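Print
E-mail

Henthorpe, Mar 1, 2022 - Herinero will open a shared kitchen for tenants at its Georgiou building in August. The room has a coffee maker, granite counters and light wood cabinets, and will serve some 25 people a day.

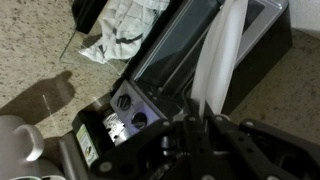
Photo: Herinero / Ama Ansah

The coffee corner was set up first. The black and silver machine there has a large dark tank and a silver control panel.

"People asked for a decent place to make coffee," said Lindiwe Msimang, building manager. "They also wanted counter space - we had very little of it before."

Cabinets with steel bar handles hang over the counter. Tenants may bring their own cups and tumblers.

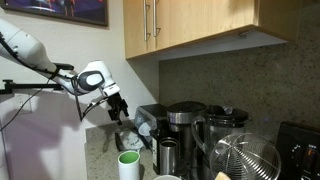
Using the kitchen

Access is included in the rent. Tenants can contact Nandi Cele at the Georgiou front desk, extension 665.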